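# Site visit: Fenex, Drodska works

I went to Drodska in August as one of 15 visitors, most of us from laundry or linen hire. Fenex launders and packs cleaning textiles under contract. It has been putting automated folding into the site in stages, and the visit was meant to show the stages side by side: the old manual line, the Arard line that replaced most of it, and the room where people demonstrate folds with hand-held grippers.

## The wash hall

Nothing much to report. Sorting is still manual. The barrier wall and the conveyors were in place before the current project and have not been moved. Noise was high enough that the guide gave up talking until we reached the far door.

## The Arard line

The line takes flat, dry pieces from a feed table, folds them twice and stacks them. Rated output is 465 pieces an hour on plain cloths. On the day it was running below that, and the operator's screen showed two stops in the time we stood there, both for a piece picked up with a second one stuck to it.

Before the line went in, folding took 8 people per shift. It now takes three, and the work is different. One feeds, one clears stops and checks stacks, and one walks between the line and dispatch. The other five posts went to sorting, repairs and the demonstration room. Fenex says there were no redundancies. I asked whether pay grades had changed and was told that stop clearing is graded one step up and feeding is not.

The feed position looked to me like the weak point. The person there does a single movement for the length of a turn and is paced by the machine. Turns have been shortened, and the staff we spoke to at the break said this had helped more than the new matting. They also said that on the manual line they could talk across the table, and that at the feed end they can't.

Thick cloths with a bound edge do not run on the line at all. The edge stands higher than the face and the stack leans. These are still folded by hand, and they are the reason for the third stage.

## The demonstration room

The room is small, carpeted and kept fairly dark. Folders work at a table with a gripper in each hand and carry out the fold through the jaws. The recordings are used by Fashola, the contractor developing the next folding cell. The log by the door stood at 3226 folds.

Some practical notes from the session:

- Folders are trained on the grippers before their folds are kept. Experienced hands are slower to adapt than new starters, as they reach for the cloth with their fingertips.
- Wrist load is the main complaint. Work is limited to short blocks with a change of task between them.
- A fold that goes wrong is kept and marked, and does not count against the folder.
- Folders can ask for a cloth type to be added. The bound-edge towels were put on the list this way.

I tried the grippers myself for a few minutes. The pinch is easy to judge on the flat of the cloth and hard to judge at a corner, where several layers meet. My fold was not square.

Yellow microfibre towel with black edging, in the grippers and on the table: 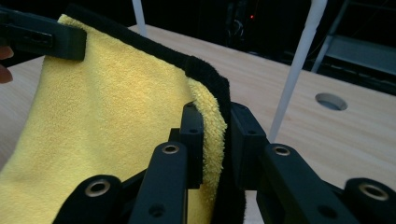
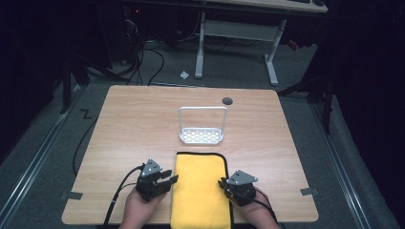
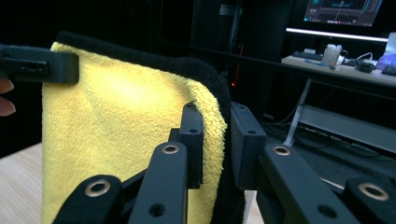 Fashola, reading a draft of these notes, objected that I had treated the demonstration room as a stage on the way to having no folders. Their view is that bound-edge work will need people at the table for as long as the cloth suppliers keep changing the edging, and that the fairer question is whether those people will be graded as folders or as technicians. At present they are graded as folders. Fashola added that the length of the work blocks was set by the site and that they would accept shorter ones - the recordings from the end of a block are the ones they discard most often.

I have passed the grading point back to Fenex, together with a request for the stop figures from the Arard line on mixed loads. Slides from the morning talk are available from the site office at Drodska on request.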